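## 4. Préparation du plan de travail et mise en service de la balance Gilell

Ce chapitre concerne les balances de table Gilell à plateau fixe, portée maximale 4000 g. Il suppose que le déballage (chapitre 2) et le montage des pieds (chapitre 3) sont terminés. Pour les versions encastrées, se reporter à la notice Lustitz fournie séparément.

### 4.1 Choix de l'emplacement

La balance doit reposer sur une surface rigide, plane et sans contact direct avec un appareil vibrant (réfrigérateur, compresseur, hotte). Les plans posés sur tréteaux ne conviennent pas. Une flèche du plateau, même faible, se traduit par une dérive du zéro lorsque l'opérateur s'appuie à proximité.

Distances minimales à respecter :

- 60 cm de toute bouche de ventilation ou de climatisation ;
- 8 cm entre le boîtier et le mur, pour le passage du câble ;
- aucun objet en appui contre le plateau de pesée.

Éviter l'exposition directe au soleil. Une variation rapide de température provoque une instabilité de l'affichage, signalée par le symbole `~` à gauche de la valeur.

> **Attention.** Ne jamais déplacer la balance en la tenant par le plateau. La cellule de charge n'est pas protégée contre les efforts vers le haut.

### 4.2 Nettoyage du plan

1. Débarrasser la zone de pose et une bande d'une largeur de main tout autour.
2. Passer un chiffon non pelucheux légèrement humide, toujours dans le même sens.
3. Traiter les dépôts gras avec le détergent neutre Swanson dilué, ou un produit équivalent sans solvant. Rincer.
4. Essuyer et laisser sécher avant de poser les pieds.

Les ventouses des pieds n'adhèrent correctement que sur une surface exempte de poussière et de film gras. Sur un revêtement clair, un éclairage rasant facilite le repérage des résidus.
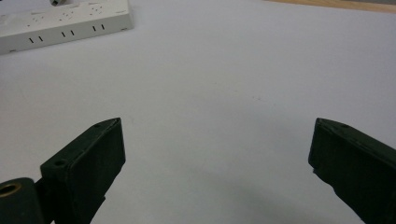 Sur un revêtement poreux ou texturé, remplacer les ventouses par les patins durs du sachet B. Les patins se vissent à la main, sans outil ; un serrage excessif déforme l'embase et fausse la mise à niveau.

### 4.3 Mise à niveau

1. Poser la balance à son emplacement définitif, écran face à l'opérateur.
2. Repérer le niveau à bulle, à l'arrière droit du boîtier.
3. Visser complètement les deux pieds arrière, puis les dévisser d'un tour.
4. Agir sur les pieds avant jusqu'à ce que la bulle soit centrée dans le cercle.
5. Bloquer les contre-écrous.
6. Appuyer légèrement sur chaque angle du boîtier. En cas de basculement, reprendre à l'étape 3.

**Remarque.** La mise à niveau est à refaire après chaque déplacement, y compris sur le même plan.

### 4.4 Raccordement et préchauffage

1. Brancher d'abord la fiche basse tension sur la balance, ensuite le bloc secteur sur la prise.
2. Vérifier que le plateau est vide et maintenir `ON` enfoncé jusqu'à l'affichage de tous les segments.
3. Attendre la fin de l'autotest. L'écran indique `0 g`.
4. Laisser sous tension environ 5 minutes avant toute pesée ou tout étalonnage.

N'utiliser que le bloc secteur Husness livré avec l'appareil. L'emploi d'un autre bloc peut entraîner une lecture erronée sans message de défaut.

### 4.5 Étalonnage initial

L'étalonnage s'effectue une fois à l'installation, puis à chaque changement de site.

1. Plateau vide, maintenir `CAL` jusqu'à l'apparition de `CAL 0`.
2. Relâcher. L'appareil enregistre le zéro et affiche la valeur de la masse demandée.
3. Déposer la masse étalon au centre du plateau, sans choc.
4. Attendre `PASS`, retirer la masse, puis appuyer sur `ON`.

| Affichage | Cause | Action |
|---|---|---|
| `E-1` | Zéro instable | Contrôler les pieds et les courants d'air |
| `E-2` | Masse incorrecte | Vérifier la valeur gravée sur la masse |
| `E-3` | Surcharge | Décharger immédiatement le plateau |
| `LO` | Tension insuffisante | Contrôler le bloc secteur |

Si `E-1` persiste après deux essais, mettre la balance hors tension, recommencer la procédure du § 4.3 et respecter à nouveau le temps de préchauffage. Pour le réglage des unités et de l'arrêt automatique, voir le chapitre 5.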